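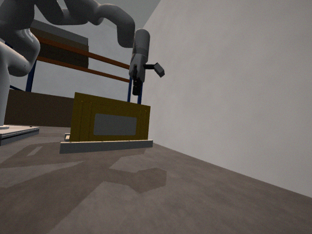

White robot arm, black gripper fingers, top of a cabinet.

So I've been making ginger beer again! I gave it up two summers ago after the sticky ceiling incident (long story, wrong lid, very hot closet), but November rolled in gray and miserable and I wanted something with a kick that wasn't coffee.

The recipe I use came off a card from the little market in Jernisby, and I've messed with it so much that I should probably stop calling it theirs. Fresh ginger, a lot more than you think. Lemon, sugar, water, a pinch of yeast. I leave the peel on the ginger and just scrub it, and I grate it on the big holes because the fine ones turn it to mush and I end up picking strings out of the grater with a fork at eleven at night.

My first batch this year was flat. My second was so fizzy that I had to open every bottle in the kitchen sink with a dish towel over my hand, and I still got it in my hair. The third one was just right, and of course that's the one I didn't write anything down for.

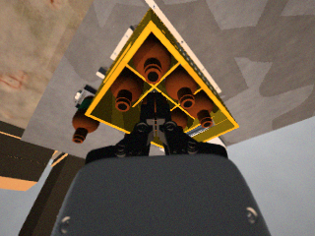
What I do remember is that I left it on the counter for 3 days and then moved it all to the fridge, and I used less sugar than the card says. I also bought a cheap thermometer, a Drulico, and stuck it on the wall by the stove, where it's been telling me my kitchen is way colder than I believed. That probably explains the flat batch.

I made 8 bottles that time and gave half of them away, which I regret a little. My neighbor put hers in a cake! I'd never have thought of it, but it was great, sort of dark and sticky with a burn at the back of your throat. I'm trying that next, with molasses if the store has any left.
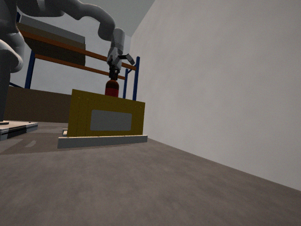
Dark red bottle, yellow crate, storage rack at the back.

A couple of people asked about sweetness. I like mine sharp, so if you grew up on the soda kind you'll want to bump the sugar up, but add it at the start with the warm water so the yeast gets its share. And please use bottles made for fizzy drinks. I'm begging you. I still have a brown spot over the closet door that three coats of paint haven't covered.

Next batch goes on tonight, with lime in place of the lemon. I have a big bag of them that needs using up.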